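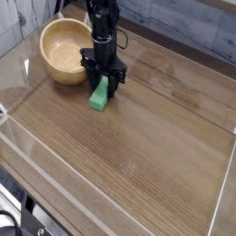
How I write a short piece for prepared piano

I start with one string, usually a low one, and wedge an eraser beside it until the note goes thuddy. Then I record it a few times, soft and loud, and listen back with headphones (my old Yoshida upright buzzes like crazy!).

Next, pick four more notes and prepare those too. Write down what you put where! I lost a whole evening on Tunolo that way.

Now improvise for 47 seconds, keep the bits you like, and copy them out by hand.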